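Kwofie has put a soup on the menu, and I have been in three times to make sure

Anyone who has stood in the queue at Kwofie on a wet lunchtime will know how it goes. You tell yourself you'll try something different, you read the whole board, and then you get to the front and ask for the jollof box with plantain, same as always. I've been doing this for years. So when a friend messaged to say there was a groundnut soup on the board – on the proper printed board, with a price – I put my coat on and went straight down there, even though I had a perfectly good sandwich in the fridge.

If you've been going a while you may well have had this soup already. It used to turn up at the counter on cold days in January, in a big pot behind the till, and you only got some if you asked for it or if Abena Yakubu thought you looked as though you needed it. There was no sign. My sister-in-law ate there for a whole winter without knowing it existed and she is still cross with me.

Abena runs the kitchen and she told me people had been nagging her to sell it properly for ages. Her worry was the peanuts. She didn't want it bubbling away next to everything else in that tiny kitchen at the old place on Mill Street, and fair enough. Now that they've got the bigger unit by the bus station, it has its own corner and its own ladles (the ones with red handles, keep your hands off) and she's happy.

So, what do you get? A deep tub of soup, a good orangey brown, with chicken thigh that comes apart when you look at it, and either rice or a ball of omo tuo, the soft mashed rice that sits in the middle and soaks everything up. I had rice the first time, omo tuo the second, and then omo tuo again, so I think you can guess which way I lean. It's hot, but it's the kind of heat that creeps up. I was fine until I was nearly at the bottom and then I had to go and buy a ginger drink.

There's a mushroom version too. I only had a spoonful of somebody else's so I can't give it a full report, but she didn't offer me a second spoonful, which tells you something.

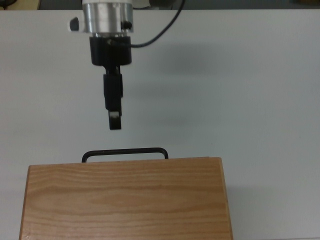
Price next, as I know some of you will skip straight to that. The small one is £4 and the large is a couple of quid more. I'd say the small is plenty for lunch if you've had breakfast. The rice is included, the omo tuo is a little extra, and they'll take 2 stamps off your card for a large if you've still got one of the old paper cards. Please dig yours out, by the way, they're stopping them in the spring and moving to something on your phone. I've got one in every coat.

They're making 200 portions a week to begin with and seeing how it goes. When it's gone for the day it's gone. On my second visit I strolled in just before two and got the very last tub, and the man behind me was not pleased at all. If you work normal hours and can't get out till late, ring ahead and they'll put your name on one, but you do have to turn up when you said you would.

Now, I've had a few messages asking how it compares with the peanut stew at Wutum, over the other side of the river. They're different things really! Wutum's is thicker, sweeter, lots of sweet potato in it, and it comes with flatbread. I'd have that on a Sunday sort of evening with my feet up. The Kwofie one is thinner and sharper and has much more tomato and ginger going on, and I'd have it for lunch any day I was let out. I like both. I am not going to pick, so please stop asking me to.

While I was in there I got talking to Arlindo Brito, who used to do the custard tarts at Grovholm before it shut and has been baking for himself since the autumn. He's supplying Kwofie with a coconut bun, and I don't know how I'd missed it because it was right next to the till. Soft, not very sweet, a bit sticky on top. He told me he'd meant them for breakfast but people keep buying them to wipe round their soup tubs. I tried it. They are right. He bakes one batch early and another at eleven, so if you want one still warm, time it for just after that.

A couple of grumbles, so you don't think I've gone soft. The lids on the small tubs don't fit well, and I now have a bag that smells of ginger and will do for ever. Carry it flat, or ask for a large lid and a rubber band. And the card machine was down on my first trip, so it's worth having a bit of cash on you. There are only four stools as well, along the window, and they go early. I ended up eating mine on the wall outside the library with the pigeons taking far too much interest.

Next month I'm hoping to get to Flarkska, the new dumpling counter that's opening where the key-cutting place was. The menu in the window lists a sour cherry one and a smoked cheese one, and the door was open a crack when I went past so I had a good sniff. If anyone has been in already, write and tell me what to order – and whether it's worth booking, because I couldn't find a phone number anywhere.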